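The Brøndum Bible goes back to Okby

I spent most of August sorting the last of the Brøndum family papers, and the big job is finally done. The family Bible is going back to the church in Okby where the first five generations were baptized.

Valdemar Hafþórsson had kept it in a cedar chest since his aunt died. He wrote to me last winter and asked if I knew of anyone who would want it. I did not want it in my own house. It weighs a lot, the spine is weak, and my basement floods. The church has a locked cabinet and a dry room, so I wrote to them instead.
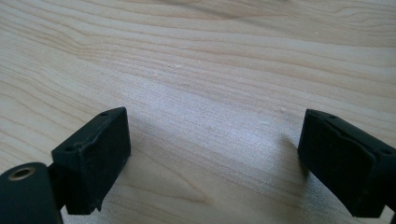

Wavy grain on the tabletop.

Before it went anywhere I copied out the family pages. There are 117 entries for births, marriages and deaths, in at least 3 different hands. The oldest writing is brown and small. Someone later went over a few of the dates in blue ink, and I wish they had left them alone, as one 1 now looks like a 7.

The entries settle one old argument. Karen Brøndum was the second wife, and the two oldest boys were not hers. My grandmother always said so, and the printed family history says otherwise. I will send a correction to the editor.

They also open a new question. A child named Peder is listed between Maren and Jens, with a birth and no death. He is not in the burial register, and he is not on the passenger list with the others. Hanne Frandsen thinks he was raised by the Jolitz family on the next farm — they had a Peder of the right age at the next census. I think she may be right, but I want to see the confirmation record first.

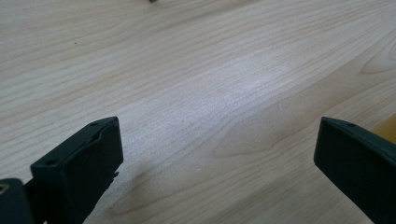 The table again, light on the wood.

Ditte Kvaran is typing up my copy. Anyone who descends from the Okby line can have it by email when she finishes. If you have letters or photos from before the family left, please write names on the backs in pencil now. I have a box of 40 portraits and can name seven of the people in them.

Next I will go back to the Ditov branch, which I dropped two years ago when I ran out of parish records.

Shared 7 times
3 comments

Nanna Østergaard
My mother had a Peder Jolitz in her notes with a question mark next to him. I will look for the page.

Guðlaug Gunnlaugsson
Please put me down for a copy. I come down from Maren.

Hanne Frandsen
The confirmation book is on film. I can check it next month.

Related posts
Reading old parish handwriting
What we know about the Ditov branch
Two wives named Karen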